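Equipment planning meeting, Skastby workshop, August 2025

The group met over tea and got through a fair bit, though we did wander off topic once or twice (the old dishwasher came up again). The Bemis quote for a second pair of arms stands at $2,227, and everyone agreed it was a kinder figure than we'd feared. Niven came in with spare gripper fingers at $200 the set, and we'd like two sets, please, before March.

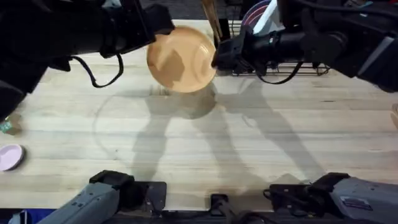 *Dish rack bench: both grippers on the tan plate.*

There was a good, long chat about cables. Several of us would rather see proper cable guides in the budget now than argue over them later, so $90 was set aside and no one grumbled.

The Woser bench, at $1,133, was held over until we've measured the doorway.

**Carried:** Bemis arms, Niven fingers, cable guides.

**To do:** measure the doorway, and ask Bemis if the colour of the housings affects the price.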